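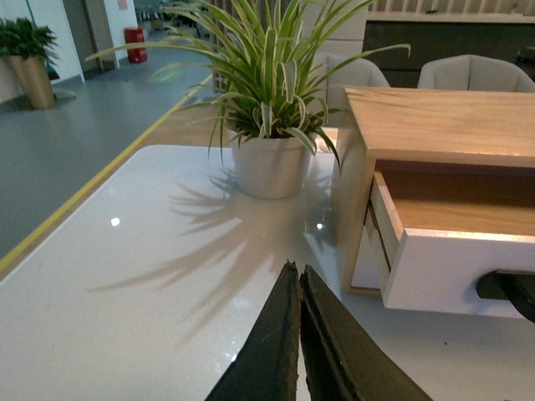
Spider plant and small cabinet on a white tabletop, drawer open.

How to Set Up a Small Drawer Cabinet and a Plant on a Gloss White Table

By Tiina Heinonen for Budport Home
Filed under: Small rooms, Storage
3,134 saves

A small cabinet with one drawer will hold most of what usually collects on a table: keys, chargers, stamps, tape, the spare batteries. A spider plant next to it fills the rest of the corner and needs little care. The setup takes an afternoon if the cabinet is already put together. Most of that time goes to waiting for things to dry.

These steps are for a table with a shiny white finish, but they work on any smooth surface. The part that needs more care on gloss is cleaning and padding. Scratches on a white gloss top are hard to see from above and very easy to see from the side with a window behind them.

What you need

A small wooden cabinet with a drawer
A spider plant in a pot
A saucer or liner for the pot
Two soft cotton cloths (look for 100 percent cotton on the label)
Dish soap and warm water
Adhesive felt pads, the thin kind
A plain white candle or a block of drawer wax
Sandpaper, 100 grit and something finer
A tape measure
A pencil
Masking tape

You may also want a drawer liner. I used Pillay, which comes on a roll and cuts with kitchen scissors. Shelf paper is fine too.

Step 1: Measure before you carry anything

Measure the tabletop both ways and write the numbers down. My table is 42 inches on the long side, and I had guessed it was longer. Then measure the cabinet with the drawer closed, and again with the drawer pulled out as far as you would pull it in normal use. The second number is the one you will plan with.

Put masking tape on the table where the cabinet will stand. Mark the reach of the open drawer with another piece. Set a mug down where the pot will go. Leave the tape there while you make dinner or do some other job and see if you keep bumping into the layout. It is much easier to move tape.

If the table has rounded corners, keep the cabinet back from the curve. You need all of the base on the flat part. A base that hangs over a rounded corner will rock when you pull the drawer.

Step 2: Clean the tabletop

Take everything off. Wipe up dust and crumbs with a dry cloth first, with no pressure, so that grit isn't dragged across the finish. Then add a drop or two of dish soap to a bowl of warm water, wring a cloth out well, and wipe in straight lines from one end to the other. Rinse the cloth and go over it again with clean water. Dry right away with the second cloth.

Skip scouring powder, melamine sponges and anything with ammonia in it. Melamine sponges feel soft but they are abrasive, and they leave dull patches on gloss that don't come back.

For tape residue or sticker glue, put a little cooking oil on a cotton ball, hold it on the spot for a few minutes, and rub gently. Wash the oil off with the soapy cloth.

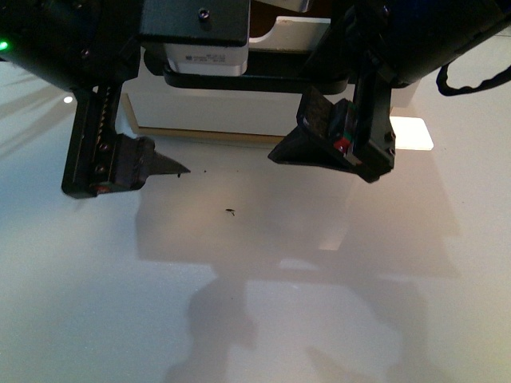

Gloss white tabletop seen from above.

To check your work, bend down until your eyes are nearly level with the table and look toward a lamp or window. Streaks and leftover soap show up as gray bands. Buff those with the dry cloth. If you only look straight down, you will miss them.

Step 3: Fix the drawer before you fill it

New wooden drawers often stick, and older ones stick in February and run loose in summer. Pull the drawer all the way out, if yours comes out, and turn it over on a towel. Some have a small stop at the back, and you have to tilt the front up to get past it. Don't force it.

Run a finger along the bottom edges of both sides. Rub chalk or pencil along them, slide the drawer in and out a few times, and take it out again. The places where the pencil has smeared are the places that rub.

If there is a real bump or a drip of dried glue, take it down with the 100 grit, using light strokes in the direction of the grain. Change to the finer paper as soon as the bump is gone. Sand a little, test, and sand again. You can't put wood back. For a drawer that only drags a bit, skip the sanding and go to the wax.

Rub the candle along both bottom edges and along the runners inside the cabinet. Put on more than seems right, then slide the drawer in and out ten or fifteen times to spread it. Wipe off the crumbs of wax. This usually lasts a year or so. Don't use cooking oil or spray lubricant on bare wood. The oil soaks in, turns sticky, and picks up dust.

Check the handle while the drawer is out. If it turns or wobbles, tighten the screw from the inside, by hand, with a screwdriver. A powered driver will strip a small screw in soft wood before you have time to stop.

Step 4: Pad the base

Turn the cabinet on its back on a towel and dust the underside. Stick a thin felt pad in each corner, set in a little from the edge so it can't be seen. Press each one for a slow count of twenty.

If the base is one solid board, add a pad in the middle as well. Use pads of the same thickness all over. If the cabinet still rocks on the table, slide a piece of paper under each corner in turn until you find the one that is high, and add a second pad there.

My neighbor Yen-ting Yau uses clear silicone dots and likes them better, and they do grip more. I tried them on a Feto side table and they left faint rings after a few months. Felt moves a little when you pull the drawer hard, so I pull with one hand and rest the other on top of the cabinet.

Step 5: Place the cabinet
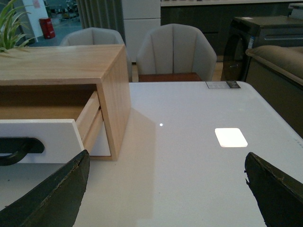
A drawer needs clear space in front of it and a little to the side, and this is where most small setups go wrong. People line the cabinet up with the edge of the table, it looks neat, and then the open drawer sticks out where they walk. Stand where you normally stand or sit and open the drawer from there. Check with the drawer partly open, too, with the handle facing you. Go over the table once more at this stage for small flat things left behind, such as the gray price tag or label toward the far edge. Anything like that can slip under the base when you shift the cabinet, and you won't find it until it has made a mark.

Lift the cabinet to move it. Don't slide it, even with the pads on. Take the drawer out first if the piece is heavy for you. Once it is down, peel up the masking tape slowly, at a low angle.

Leave a finger's width between the cabinet and the wall. Bare wood that touches an outside wall can pick up damp.

Step 6: Place the plant

Spider plants like bright light with no direct midday sun. A spot a few feet from a window is good. Strong sun bleaches the leaves and can also fade pale wood unevenly, so you end up with a darker patch where something used to stand.

Let the leaves decide the distance. The pot itself is small but a grown plant reaches a long way past it on all sides, and some of the leaves will hang over the top of a low cabinet. That does no harm as long as they are clear of the drawer. Close the drawer on a long leaf and you will get a brown crease that never heals. Give the pot a quarter turn every week or two, which evens out the growth, and check the drawer side each time.

If your pot has a drain hole, it needs a saucer with a rim. If it has no hole, keep the plant in its plastic nursery pot inside the outer one. Either way, water the plant at the sink, let it drip for ten minutes, wipe the bottom of the pot, and bring it back. Water left standing under a pot will cloud some finishes, and on raw wood it leaves a black ring.

Brown tips are usually from salts in tap water or from too much plant food. Trim them with clean scissors, following the shape of the leaf, and leave a thin line of brown. Cutting into the green part starts a new brown edge.

Step 7: Line and fill the drawer

Cut the liner a bit smaller than the drawer floor on all sides. If it is cut full size it curls up at the edges and catches things. I don't glue mine. It lifts out for shaking.

Put in the things you use daily first, at the front. Small boxes or jar lids will stop coins and batteries from rolling to the back. Heavy things go at the back, near the cabinet's body, so the drawer doesn't tip down at the front when it is open. With a light cabinet this matters quite a bit. I put a full box of screws at the front of my Herkar once and the whole piece leaned forward when I opened it.

Stop filling when the drawer still has some bare floor showing. You need that space to move things around with your fingers.

Keeping it up

Dust the table with a dry cotton cloth once a week. Wash it with soap and water once a month, lifting the cabinet and the pot. Wipe the leaves with a damp cloth when they look dull, holding each leaf from below with your other hand.

Wax the drawer again when you notice yourself pulling harder. Check the felt pads at the same time. Dirty felt holds grit, and grit scratches, so peel off any pad that looks gray and put on a new one.

Common problems

Drawer sticks only on wet days. The wood has swollen. Wax it and wait for dry weather before you sand anything, or it will be too loose later.

White ring on bare wood. Let it dry fully for a few days before trying anything. Then sand very lightly with fine paper, with the grain.

Leaves folding lengthwise. Usually dry soil. Water well at the sink and look again the next morning.

Fine scratches on the gloss. A car polish made for clear coat can help with the lightest ones. Try it on the underside or near a back corner first, and leave deep scratches alone.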